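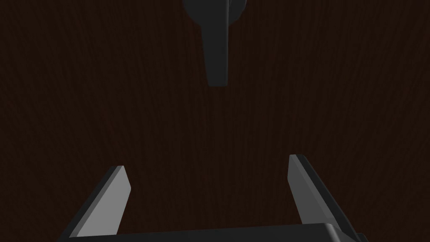

Wrist cam, sim, open gripper short of the lever. Same approach pose every run.

Ticket: gripper stops short of door lever, then planner gives up
Project: Lill (two-arm cabinet opener, shared shop build)
Status: open, half fixed
Priority: mine is high, everybody else's probably not

Problem
Arm goes to pre-grasp fine. Fingers open. Then the final move toward the lever either stalls or comes back as "no valid path". No collision reported. No joint limit warning either. Just sits there under the handle until the timeout.

Setup
Sim only for now, real arms are still in pieces on the bench. Controller is the Sovico board config, same file we'll flash later. Planner is the stock one out of the Munitard package, no patches. Scene file is mine, built from tape measure numbers off the Wudmont shop cabinets plus some stuff I threw in to make it less empty.

Steps to reproduce
Load scene. Home both arms. Run open_door with the lever as target. Wait.
Fails 12 times out of 14. The 2 good runs used the same seed so I don't trust them.

Tried so far

Attempt 1. Longer timeout. Same thing, just slower to fail.

Attempt 2. Wider finger opening in pre-grasp. No change. Gap was already plenty for a lever that thin, should have known.

Attempt 3. Turned off self collision between palm and wrist. Now it plans, but it plans something awful, elbow swings out and comes in from the side. Turned it back on.

Attempt 4. Checked the handle frame. OK so this was partly it. Origin was on the round base and not on the lever arm, so the grasp target was up at the rosette and the fingers were being asked to close around the wide bit. Moved the origin down the lever. Fail rate dropped but it did not go away. Log now says "goal in contact" on some runs, which is at least a different error.

Attempt 5. Lighting. Handle is dark gray on nearly black wood and I wondered if the detector was losing it. Cranked the scene light up, no difference, then remembered open_door reads the pose straight from the sim and never touches the detector. Wasted most of an evening. Will matter later though, leaving the note in. 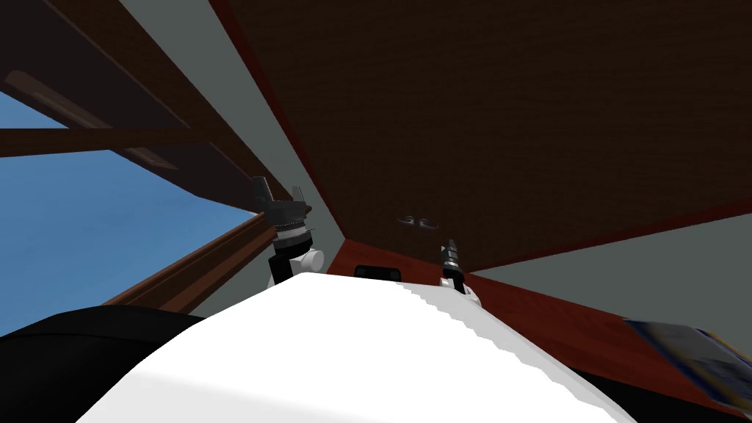 Second arm is what I'm looking at now. open_door only plans for one arm but the other one is still in the world as an obstacle, and after homing it stays wherever the last script left it. I had been treating it as parked out of the way. From the head cam both grippers are standing up over the white body, and the right one has its tip up toward the big brown panel with the small silver handle on it, so "out of the way" was wishful. Any path that swings wide has to get around that arm AND the panel. Would explain the elbow thing in attempt 3 too.

Attempt 6. Added a tuck pose for the idle arm, hands low, close to the body. Runs before open_door. First try the tuck itself failed because I'd typed the shoulder value in degrees and the config wants radians. Fixed. Tuck works.

Attempt 7. Re-ran with tuck plus the corrected handle frame. Way better. 4 failures left in the batch, all "goal in contact", all at the lever. No more "no valid path" at all.

Current guess
Collision mesh on the lever is a fat convex hull, lever and base wrapped together. Fingers touch the hull before they touch anything you can see — hence stopping short with nothing in the way. Haven't opened the mesh yet to check.

Todo
- split handle mesh into base and lever, separate hulls
- small silver handle probly has the same problem, do both
- make homing tuck BOTH arms by default, whoever is using the other scripts shout if that breaks yours
- rerun with mixed seeds, not the lucky one
- put units in the config comments. please.

Update, 11 pm
Split the lever mesh. Loads ok, no planner results yet, the batch is still going. Leaving it on overnight on the shop machine, do not reboot it. Will post the log in the mornign.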